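Search this site
Search
Bench notebook — kitchen chores in sim, Thursday 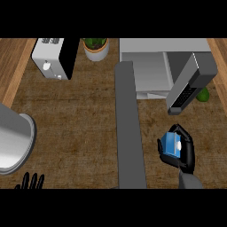
Can a machine put away the stuff on a kitchen counter yet? In sim, on one layout it has seen plenty of, most of the time. In somebody's house, I wouldn't leave it alone with the dishes.

Restarted the Stemunetti kitchen set at 9:40. Microwave door open, small blue box in the right hand, toaster and plant left where the layout file puts them. Avocado is beside the door again. Rosaire wants it moved farther out so a bad door swing doesn't count against the grasp score. I'd keep it. Real counters have fruit on them.

Tally so far is 331 runs on the Masov policy. Last 20 scored by hand: 7 clean, the rest failed on placing or on closing the door. Picking up is not the problem anymore. Closing is. The hand gets to the door, pushes too near the hinge and stalls — same as in May.

Tried the slower wrist setting from Lavoie. A run went to about 26 seconds and the door result didn't change. Put it back.

To do:
- push point farther from the hinge, rerun the same seeds
- ask Tobias if the Stirker contact numbers were ever checked against a real door
- stop scoring "box inside, door open" as a pass. My mistake in last week's sheet.

Comments

Tobias Dunleavy: They weren't checked. I used the default friction. Will measure the break room microwave.

Rosaire Bélanger: Fine, keep the avocado, but log it as its own failure type.

Tobias Dunleavy: Can you send me the seed list before you rerun?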